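Why does cardboard have wiggly bits inside? 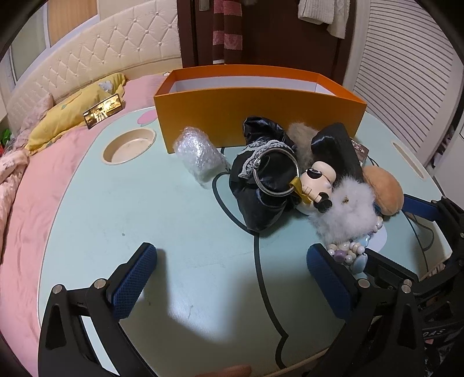 An open orange cardboard box on a pale green table. Plain old cardboard, and there's more going on in it than you'd think!

I love cardboard. I know that sounds a bit odd, but I used to spend whole rainy afternoons inside a fridge box with a torch and a bag of sultanas, and I never really got over it. So when a reader from Drindham wrote in to ask why cardboard has "wiggly bits" in the middle, I was very happy to answer.

Find an old box that no one needs any more and tear a bit off. Look at the torn edge. If it's the thick kind of cardboard, you'll see two flat sheets of paper with a wavy sheet squashed between them, like the filling in a sandwich. (If it's thin, like a cereal box, you won't find any waves. That's just one thick, stiff layer.)

The wavy part is called the fluting, and the whole sandwich is called corrugated cardboard. Corrugated is a fancy word for wrinkled or ridged. You might have seen a corrugated iron roof on a shed, and it has the same sort of shape.

So what do the waves do?

Try this. Take a sheet of paper and lay it like a bridge between 2 stacks of books. Put a coin in the middle. Flop! The paper sags and down goes the coin. Now fold the same sheet back and forth like a fan, open it out a little, and put it back on the books with the folds running from one stack to the other. Pop the coin on top again.

This time it should stay up, and you can keep adding more. I got to 10 coins before my bridge gave way, and they rolled under the couch, where I suspect a few of them still are.

It's the same paper and it weighs the same as before. Folding it makes it taller, and a tall shape is much harder to bend than a flat one. Think of a plastic ruler. Lying flat, it bends easily. Turn it up on its thin edge and try bending it downwards — you'll have a real fight on your hands.

The waves also trap air. Air doesn't weigh much, so the box stays light, and it helps slow down heat too, which is why a pizza box keeps your dinner warm for a while on the drive home. And if the box gets bumped, the waves squash a little and take some of the thump, so your favourite mug doesn't have to.

How do they make it?

I once visited a box factory called Jurnex, in Renham, and the first thing I noticed was the smell. Warm, steamy and a bit like porridge! The paper comes on enormous rolls. Steam softens it, then it's squeezed between big metal rollers with ridges, a bit like two giant cogs, and it comes out wavy. Then the flat sheets get stuck on, one on each side. The glue is made with starch, the stuff you find in corn and potatoes, so that explains the porridge.

What happens to old boxes?

Lots of them get turned into new ones. They're mixed with water until they go mushy, the tape and staples are taken out, and the mush is spread thin and dried into fresh paper. The little fibres get shorter each time, so some new ones usually have to be mixed in. Keep greasy bits out of the recycling if your council asks you to, and squash your boxes flat so they don't hog the bin.

Or keep one and build something. My next project is a castle with a drawbridge, and I've already run out of tape.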